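Recogida de demostraciones con pinza manual

La recogida de demostraciones con pinza manual es un procedimiento de obtención de datos para el aprendizaje por imitación en robótica. Una persona ejecuta la tarea sosteniendo una pinza provista de cámara, y los registros resultantes se emplean para entrenar una política de control que después se transfiere a un brazo robótico.

Procedimiento

Cada demostración, denominada también episodio, comprende una sola ejecución de la tarea. Se registran el vídeo de la cámara, la trayectoria de la herramienta y la apertura de los dedos. A diferencia de la teleoperación, el método no exige la presencia del robot, lo que permite trabajar en viviendas, comercios y otros espacios no preparados. Entre las tareas habituales figuran la colocación de objetos en recipientes, el plegado de tejidos y la apertura de cajones.
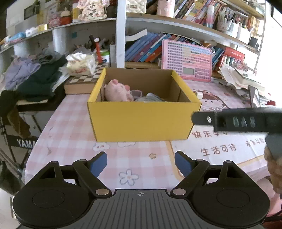 Pinza manual con los dedos abiertos ante una caja de cartón amarilla con objetos en su interior.

Conjunto de datos Illier

El conjunto Illier, coordinado por Bezawit Derese, reúne 2290 episodios de manipulación doméstica distribuidos en ocho categorías de tareas. Su primera versión, limitada a 300 episodios, se publicó en noviembre. La revisión de las anotaciones estuvo a cargo de Tsegereda Chala, del laboratorio Gebreyes. Se descartan los episodios con pérdida de seguimiento o con oclusión prolongada de los dedos.

Limitaciones

Las trayectorias humanas pueden resultar inalcanzables para determinados brazos, por lo que suele aplicarse un filtrado cinemático previo al entrenamiento. La calibración entre cámara y pinza constituye otra fuente de error.

Véase también
Aprendizaje por imitación
Teleoperación
Celtau (formato de anotación)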